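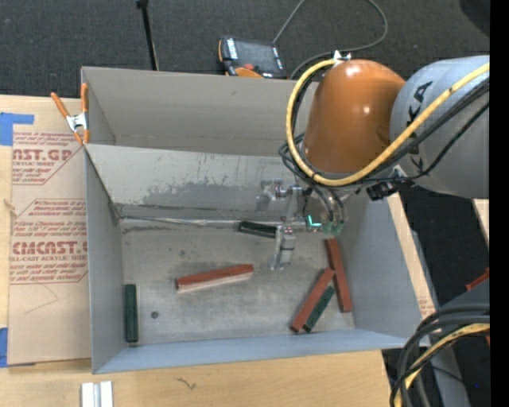 Robot arm over an open grey bin, six blocks inside

Slow water, slow lure: perch and pike on the Plolmont canal in December

Several members have asked me to write something about the winter fishing on the Plolmont canal, and Riet Koster, who makes up this newsletter, was kind enough to give me the space for it. I am fishing there for a long time already, but I want to say first that I don't consider myself an expert. What follows is my own experience and that of the few people I meet on the bank when it is cold.

The part I like best is the stretch of 700 metres between the old lock and the road bridge. In summer it is busy with boats and the water is the colour of tea with milk. From the end of November the boats stay away, the mud sinks down and the water becomes clear enough to see the first step of the stones. For the perch this changes everything. In summer you find them spread out along the reeds. In December they come together in the deeper basin before the lock, and if you catch one there are many more below it. If you catch none for half an hour, please walk. I have lost whole mornings by staying in a place only for the reason that it was good the year before.

For perch I use a light drop shot rod and a small soft lure, mostly a Josano in a dull brown or motor oil colour. The bright ones catch too, but on dark days, and then more the small fish. Many people move the lure too much. When I started I was shaking the rod top all the time as if I wanted to wake somebody up. Now I let the weight lie on the bottom, I hold the line tight and I count slowly to ten. Then a very small lift, and count again. The bite is often only a feeling that the line has become heavy. Strike gently, the mouth of a perch is soft at the sides.

Pike is another story. They lie close to the perch, but a little higher on the slope, and they are not willing to swim far for a meal. I throw a Kuvano jerkbait of 40 grams, the slow sinking model, and I cast it along the bank and not across. With a cast across the canal the lure is over the fish for one or two seconds only, and with a cast along the slope it stays for the whole way at the right depth. After each pull I wait until the line falls slack, and then still a moment longer. Most of my takes come in that moment. Last winter I had four pike in one afternoon this way, and after that three visits with nothing at all, so please don't think that I have found a secret.

A wire or a thick fluorocarbon leader is an obligation, also for those who fish only for perch with big lures. It happens too often that a pike takes the perch lure and swims away with the hook in its mouth. At Dierckx they sell short titanium leaders which are thin and do not kink. They are not cheap, but one lasts me a whole season. They also have the unhooking mats again in the shop, in two sizes. I would take the large one.

This brings me to the handling of the fish. In freezing air the eyes and the gills of a pike can be damaged quite quickly. Make the mat wet before you put the fish on it, and keep the pliers in your pocket and not at the bottom of the bag. If you want a photograph, let the fish rest in the net in the water while your friend gets ready. Barbless hooks make all of this much easier. I press the barbs flat at home, at the kitchen table, when my fingers are still warm.

About the best hour there is a lot of discussion. I used to be on the bank before sunrise, and I suffered for it. These days I arrive at half past ten and I fish until the light goes. The last hour is for me clearly the best one for perch, above all after a day with some sun on the stones. For pike I see less difference, but a falling wind seems to help. On days with a hard east wind I stay at home and repair things.

Some practical points for those who don't know the water. You can park at the bridge, but leave the gate to the meadow free, the farmer uses it also in winter. The steps at the lock are very slippery when there has been frost in the night, and the railing on the left side is loose. I have reported it, but until now it is not repaired. Go around by the path if you have heavy boots on. Night fishing is still not allowed on this stretch, and on the lock itself you may not fish at any time of the day. The club permit must be with you on paper.

Clothes: two pairs of thin gloves work better for me than one thick pair, with the fingers cut off at the outer pair. Take a second hat. Mine went into the basin last year and it is there still.

If you go to the canal this month I would like to hear what you caught, and on which lure, also when the answer is nothing. You can send a few lines to Riet and she will pass them to me. I am especially curious if someone finds the perch on the other side of the bridge, near the concrete wall. In earlier winters they were there every year, and since the dredging I have not had a single bite in that place.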